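Category: Business / Local Industry

Tool sorting goes to the arms at Tenholm

19/05/2025
2 comments | 17 shares

Tenholm, the tool rental and repair firm in Imley, has started using robot arms to sort returned hand tools and small wooden parts into wire baskets before they go to the repair benches. The work used to take up the first part of every shift.

The arms were set up by Catier, which also trained the staff. Tenholm employs 63 people in Imley and says no jobs have been cut. Two workers who did most of the sorting have moved to repairs, and both got a pay raise with the change.

"I used to go home with sore wrists," said Chantal Turcotte, one of the two. "Now I fix things, and I check the baskets when the arm is done with them. It still puts a few in the wrong place."

Sorting is done at a wooden table, with black mesh baskets set out on top. The gripper handles plain wooden sticks as well as metal tools, and staff can stop it at any time from the bench.

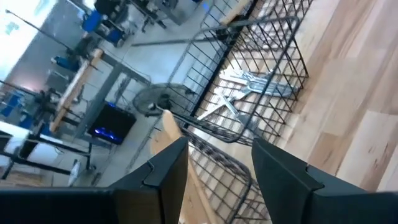

What changes on the floor

Shifts now start with a short check of the arms – grippers, cables, basket positions – and one person on each shift is named to do it. Everyone in the workshop has had two days of training. Breaks and hours stay the same.

Some staff had asked for a say in where the arms go next. Tenholm has agreed to talk with them before any new task is handed over, and will look at the results again in November.

Dumlao, which shares the building, is considering the same setup for its packing room but has not placed an order.

Tags: automation, jobs, Imley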